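Search this book

Chapter 4
Where Old Things Go

Think about the last thing you threw away. Maybe it was a yogurt cup, a dead pen, or a sock with a hole in the heel. You let go of it, the lid came down, and as far as you were concerned the story was over. This chapter is about the rest of that story, and it is a great one! It has magnets and furnaces in it, long trips by truck and ship, and some of the cleverest everyday chemistry you will ever meet.

We will spend most of our time in the town of Derberg, where the river Marar bends past the old brickworks. Derberg is a good place to study because it has tried almost everything. It has buried its trash, burned it, shipped it away, and in the end learned to pull a good part of it apart and use it again. If you walk along the river path today you can still see the long green hill where the town dump used to be. Sheep graze on it. Thin pipes poke up out of the grass to let the gas escape, because the food scraps down there are still rotting, layer under layer, all these years later.

Before you read on, try a small experiment. Put a clean, empty bag beside your kitchen trash can on a Thursday and, until the next Thursday, drop into it every dry thing you would normally throw out. Then spread it all on the floor and sort it by what it is made of. Most students expect a heap of plastic and are surprised by how much paper they find. Keep your notes, as you will need them again for the project at the end of the chapter.

Sorting by material is the big idea here, and it sounds easy until you try it. A glass jar is glass, but its lid is steel with a thin plastic seal, and its label is paper stuck on with glue. A juice carton feels like cardboard and is really several layers pressed together, with plastic on the inside and sometimes a skin of aluminum. Engineers call these mixed products, and they are the great headache (and the great puzzle) of recycling. The more tightly two materials are joined, the more energy it takes to get them apart.

Electronics are the champion mixed products. A desktop computer has a metal case, plastic parts, circuit boards, and dozens of tiny components soldered in place, and those components can contain copper, tin, silver, and even a little gold. The gold is there because it carries a current well and does not rust, so it makes an excellent coating for contacts. There is very little of it in any one machine. Gather enough old machines, though, and you have something like a mine - one that sits above ground and comes with its own power cords.
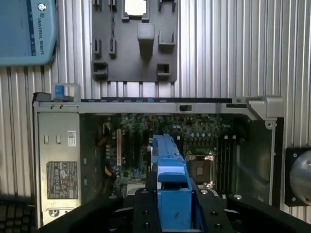 4.1 The Life of a Material

Every object has a life that starts long before you meet it. Take an aluminum can. It begins as a reddish rock called bauxite, which is dug up, crushed, and treated to make a white powder. That powder is then melted in a special bath and split apart with a huge amount of electricity, and out comes bright, light metal. Melting down an old can skips nearly all of that work! Aluminum also comes through the process in fine shape, so the same metal can be a can this year, a window frame later on, and a can again after that.

Paper tells a different story. It is made of plant fibers, and each time it is turned back into pulp those fibers get shorter and weaker. Fresh office paper can become newsprint, newsprint can become an egg carton, and after that the fibers are close to worn out. You can feel this for yourself. Tear a sheet of good writing paper and a piece of egg carton slowly, side by side, and look at the torn edges with a magnifying glass.

Plastics sit somewhere in the middle, and they are the hardest to sum up, since the word covers a whole family of materials that do not mix well when melted. We will give them section 4.2 all to themselves.

Words to know: bauxite, fiber, mixed product, pulp, solder

Before you go on: Choose one object within reach of your chair. List every material you think is in it, and put a check mark next to the ones you could separate using only your hands.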